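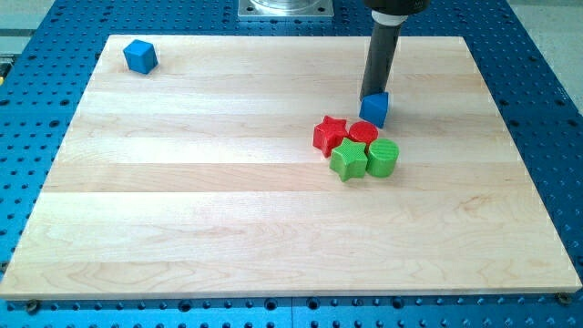
Windix support: The import stops at the same row every time, which points to the data and away from the connection. Please attach the job log from the failed run and the first few lines of the CSV exactly as Prulley exports it. Do not open it in a spreadsheet program first, as that may rewrite the dates and strip leading zeros.

Ticket status: Open
Product: Windix Inventory, hosted
Component: CSV import
Priority: Normal
Subject: Item import halts before end of file, no error shown

Reporter, original description

Nightly item import from Prulley into Windix ends early. Source file has 2,123 data rows. Windix reports 2,056 rows read and marks the job "Complete." No warning in the job summary. Items past that point keep their old stock counts.

The items are butcher block, maple panels and shelf blanks, plus hardware. All items past the stopping point are in the Chong warehouse, which sorts last in the export. Items in the Wuvo warehouse load correctly.

Steps to reproduce:
1. Export all items from Prulley, comma separated, UTF-8.
2. Upload to Windix under Import, Items, Update Existing.
3. Leave field mapping at the saved profile.
4. Run.

Expected: all rows read, or an error naming the bad row.
Result: job ends early with status Complete.

Already tried: different browser, smaller batch size, new mapping profile. No change.

Reporter, July 28 reply

Log and sample attached. Relevant part of the log:

INFO profile loaded
INFO delimiter detected: comma
INFO text qualifier: double quote
INFO reading rows
INFO end of input reached
INFO rows read: 2056
INFO status: complete

Same result with the file uploaded by hand and with the scheduled transfer. File size on the server matches file size at the source, so the transfer is not truncating it.

Windix support

Thank you. "End of input reached" with a full-size file usually means an unclosed double quote. The parser treats everything after the opening quote as one field, including line breaks, until it finds another quote or runs out of file. If it runs out, the partial row is dropped.

Please check the description column in the first row that did not load. Look for an inch mark. Dimensions written as 25" will cause this if the export does not double the quote character.

Reporter

Confirmed. First missing row has this in the description:

"Maple panel, edge glued, 1-1/2 x 25 x 72""

The last inch mark should have been doubled before the closing quote. Prulley wrote it only once. Older descriptions use "in." and load without trouble. The Chong items were retyped in April with inch marks.

Tested as follows:
Test A: replaced inch marks with "in." in a copy of the file. All 2,123 rows read.
Test B: left inch marks in, doubled them by hand. All 2,123 rows read.
Test C: original file, text qualifier set to None in the profile. Failed on column count, as expected, because the descriptions contain commas.

Windix support

Test B is the correct format. Prulley has a setting for it under Export Options, labeled "Escape embedded quotes." It is off by default in profiles made before version 2. Turn it on, save the profile under a new name, and point the nightly job to the new name. Editing the old profile in place does not always carry over to scheduled jobs.

The missing warning is a separate defect on our side. The job should not report Complete when the file ends inside a quoted field. Logged for the import team. No date for a fix yet.

Reporter

Setting changed, new profile saved, nightly job updated. Manual run read all rows. Stock counts for Chong spot checked against Prulley and they match.

One leftover: 2 items came in with a doubled inch mark showing in the description. Both were corrected by hand in Prulley during testing, so they are now escaped twice. Will fix at the source.

Please keep the ticket open until the scheduled run has gone through.

Windix support

Status changed to Pending Customer. The ticket closes by itself after seven days without a reply. If the scheduled run fails, add the new log here and leave the profile as it is.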